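What We Saw at the Gimoteck Open Day

Every June, Gimoteck opens its doors so people can see how robots learn jobs. Our class went on a Tuesday. There were 30 of us, and we were split into groups of 5.

The first stop was the practice table. It is inside a computer. The robot, the table and everything on it are drawn by a program called Mivau, and the robot's moves are worked out there too.
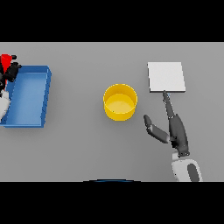
The left hand has the red object in both views.

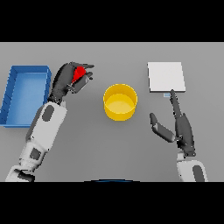

Shoshana Nakamura wrote to us afterward that she had expected a real robot and felt a little let down at first. Then she saw a practice arm swing the wrong way and hit a wall. The program was started over and no one had to fix anything. She said that changed her mind.

Why practice on a computer?

A real robot hand has many small parts, and they wear out. A drawn one does not. It can drop a thing, miss a thing or knock a thing over, and the people running it can put everything back with one click. Each try is called a run. The team told us they had saved 1662 runs so far. Some went well and some did not. They keep both kinds.

What is hard about picking something up?

You do it all day without thinking. A robot has to work out where the object is, how to turn its wrist, when to close its fingers and how tightly to hold on. If it squeezes too early, it pushes the object away. If it lets go too soon, the object falls. With two arms there is more to plan – the arms must stay out of each other's way.

Is a practice robot the same as a real one?

No. A program can get small things wrong, such as how slippery a surface is. A robot that does well on the computer may still have trouble in a real room. That is why the next step is to test the same moves on a real machine, slowly, with a person standing by the stop button.

Try it at home

Put on a pair of thick winter gloves. Ask someone to set a small toy and a bowl on the table. Close one eye and move the toy into the bowl using only your thumb and one finger. Do it ten times and write down how many times you dropped it.

The open day ends at 3 p.m. Groups need to sign up at the front desk before the first tour.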